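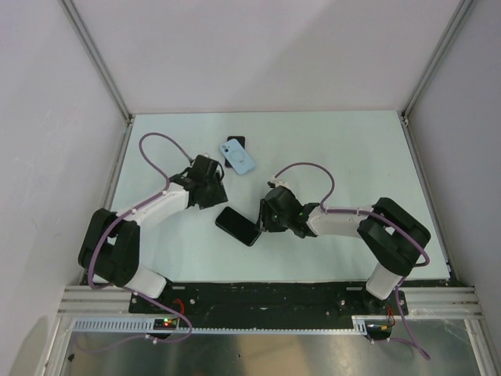 # Chapter 5: Handheld Devices at the Bench

A smartphone is a sealed assembly. The display, battery and main board share one thin enclosure, and most faults are first assessed without opening it. This chapter covers external inspection, handling and placement on the work surface. Disassembly is left to the practical manual.

## 5.1 Placement

Lay the device flat on a clean, pale surface. Grit on the bench will mark a glass panel under light pressure, and small screws are easier to find against a light colour. Keep liquids and magnetised tools clear of the work area.

The glossy face of a dark phone shows scratches best at a low viewing angle. Inspect the panel in 2 passes - once along its length, once across - and record each defect on the intake sheet.

## 5.2 Terms used

**Face:** the display side of the device.

**Edge:** the perimeter between face and back, including any buttons and ports.

The Rurmont intake sheet, used throughout this chapter, is reproduced on page 87.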